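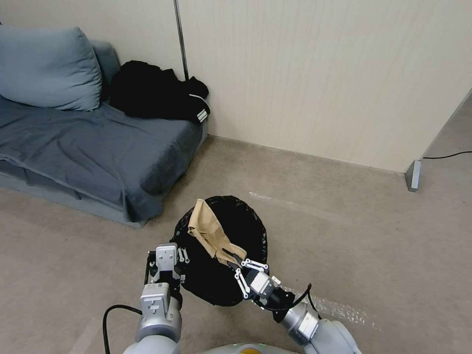

I have had the Canov two-finger grippers on my machine for long enough now that I feel I can write about them fairly, and I should say straight off that I started out wanting to dislike them. My old pair, the Rekside parallel jaws, had been with me through a great many bags, towels and dropped spoons, and when you've spent that much time with a tool you get fond of it, faults and all (and the Reksides have faults, believe me).

The short version for people in a hurry: the Canov is the better gripper for soft, floppy household stuff, the Rekside is still the better one for anything hard and heavy, and the software that comes with the Canov needs another season of work.

Now the long version, for everybody else!

I do nearly all my testing in the living room, on carpet, with ordinary things. Finbarr Kavanagh, who got me into this hobby, has a proper bench with a taped grid on it and he gets lovely repeatable results, but I've always wanted to know how a gripper behaves around a couch and a trash bin. So most of what follows comes from chores. Trash is my favorite. A lined bin looks like nothing at all until you ask two arms to deal with it, because the liner moves, the paper inside moves, and the bin itself would like to move too if you lean on it. One hand has to mind the rim while the other goes in after whatever's inside.

Paper bags are where the Canov won me over. With the Reksides I would close on a crumpled bag and get a nice solid grip on one fold, then lift, and the fold would slide out from between the pads as if it had been buttered. The Canov fingers close more gently at the end of their travel and the pads have a bit of give, so they gather the paper up a little before they squeeze. I ran the same pick 34 times over two evenings with each pair, using the same kind of paper bag. The Canovs dropped it three times. The Reksides dropped it eleven. I know that isn't a laboratory result, and Finbarr has already told me so at some length, but it matches how they feel to drive.

Thin plastic is a closer thing. Both pairs will take hold of the edge of a trash liner if you come at it from the side with the fingers well open, and both will miss it completely if you come straight down. The Canov fingertips are a touch slimmer, which helps you get under the edge, but they are also a touch more likely to catch and tear it. I went through a fair number of liners. If you do this kind of work, buy the cheap ones by the roll and don't get sentimental.

Where the Reksides still come out ahead is weight. A full bottle of laundry soap is no trouble for them, and the Canovs let it tilt, slowly and rather sadly, every single time. You can raise the closing force in the settings, and on the scale that runs up to 1000 I've ended up at 300 for paper and 700 for anything with a handle, but past that the motors get warm and I start to worry.

Fitting them took me most of an afternoon. The mounting plate is fine, the screws are fine, the cable is a nuisance. It comes out of the side of the wrist and there is no clip for it, so it makes its own loop and finds its own things to snag on. I've used soft hook-and-loop ties, and you'll want to leave more slack than you think at the wrist or it will tug when you turn your hand over.

About the software, then. The calibration routine is quick and pleasant and asks you to open and close each hand a few times. After that it gets muddled. Mine forgot which side was left on two occasions, and both times I got the same error, 1373, which the manual lists with no explanation beside it. Yoga Osman on the owners' forum worked out that you clear it by unplugging the right hand first and starting again, and I'm passing that along with gratitude.

They're not loud, by the way. The Reksides had a whine on closing that made conversation difficult, and the Canovs make more of a soft click.

Would I buy them again? Yes, for the way I use them. If your days are mostly boxes and bottles, keep your money or look at a used pair of Reksides, which come up for sale fairly often. I'm hanging on to mine, and I may try one of each next, with the Canov on the right where most of my fiddly picking happens. Four stars from me, and I'd happily add half a star for a cable clip.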